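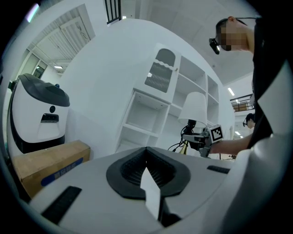
Long stays at the Indidari Brerkcombe: the general manager explains the rates

The Indidari Brerkcombe has 129 rooms, and 36 of them are sold only to guests staying four nights or more. The general manager set out the terms in a morning interview in April.

"The weekly rate is a separate product," the manager said. "It is loaded in the booking system under its own code, and it can't be combined with the member discount."

Housekeeping on the weekly rate is every fourth day. Towels can be exchanged at the desk at any hour. The hotel moved its reservations to Otuslow last year, and extensions are now priced at the rate on the original booking if the request comes in before noon.

"After noon it reprices. Guests argue with that one."

Parking is charged per night. The Fu meeting room, on the second floor, is let by the half day and has its own entrance from the side street.
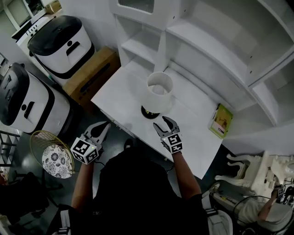 Can a guest on the weekly rate leave early?

"They can, with a day's notice. We recalculate the nights used at the standard daily rate and refund the difference, if there is one."

Refunds go back to the card used at check-in. Company accounts are settled at the end of the month, and any balance over $1,000 has to be approved by the manager before checkout.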